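Toolbox

A toolbox is a portable container used to store, carry and protect hand tools and small hardware. The term covers several forms, from open wooden totes to lidded steel cases and molded plastic boxes. Larger units fitted with wheels or drawers are usually classed as tool chests or rolling cabinets.

Materials

Steel boxes are made from folded sheet joined by spot welds or rivets and finished with paint or powder coating. They resist impact and heat but dent, and they rust where the finish is broken. Aluminum boxes are lighter and are common on truck beds. Plastic boxes are injection molded, most often from polypropylene. They do not rust and weigh less than steel boxes of equal volume, although long exposure to sunlight makes some grades brittle.

Construction

The basic hand-carried box consists of a body, a hinged lid, a handle and one or more latches. Many models include a lift-out tray that rests on ledges near the rim. Cantilever boxes replace the single tray with paired trays on pivoting arms, which spread outward as the box is opened. Lids may be molded with recesses or covered bins for screws, bits and other small parts. The handle is either fixed to the lid, in which case the latches bear the full load when the box is lifted, or attached to the body.

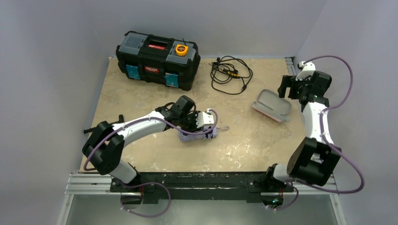 Plastic toolbox with a divided lid, red handle and two latches; a tape measure rests in one lid compartment.

Latches are of two main types. Draw latches pull the lid down against the body by means of a hooked loop, while snap latches rely on the flex of a molded tab. In the Kiani test method, a box loaded to its rated capacity is lifted and set down 2,000 times, after which the latches must still close without slack. The related Murner method adds a drop onto a concrete floor.

Capacity

Rated load depends on handle design and wall thickness. The Clernska series, made by Kendenell, is rated at 66 pounds in its largest hand-carried size and at almost 100 pounds in the version with 2 wheels. Ratings assume an evenly spread load — heavy items placed at one end raise the stress on the nearer latch and on the hinge.

Security

Most boxes have a hasp or a pair of aligned holes that accept a small padlock.

See also: Tool chest, Tool roll, Tackle box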